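1/16/20

Blocks and dishes for the Drarside colour-sorting set, bench check.

Cubes are the Hivau ones, painted wood, matte. Paint is thin enough on at least one blue face for the grain to read through. Edges are slightly rounded, so a cube set down against a neighbour tends to lean on it and stay there. No reason to sand further.

Dishes from Wondport: shallow, round, pale floor, one blue rim and one red rim. They go side by side, blue on the left, rims all but touching. Metal tray behind, towards the back of the table. Rims are glossy and pick up the ceiling lights — the cube paint does not, so the blues will never match exactly. Acceptable.

Cost of the set so far is almost 470, dishes included. Halilović quote for replacement cubes is open until July.

Blue dish, three blue cubes in one picture, three blue and a red in the other:
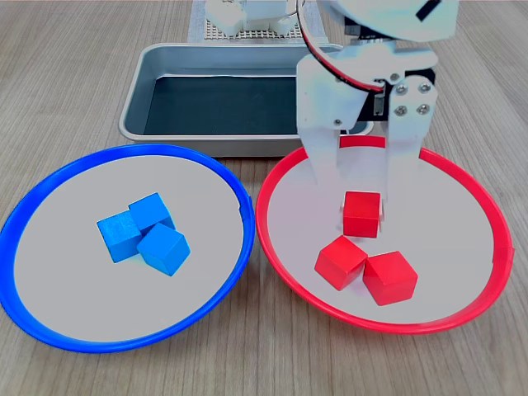
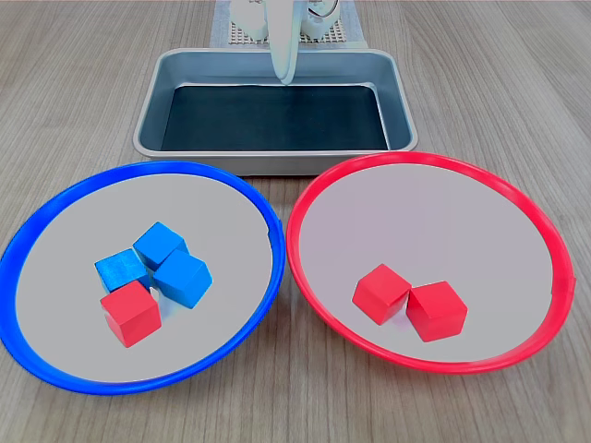 Drying time for a second coat is 9 hours on the tin, longer in the back store. Try 2 cubes first and check the edges before doing the rest. Sample card for the red is in drawer 6, under the sandpaper. Still to do: felt under the tray, label for the box lid, reply to Wondport on the spare rims.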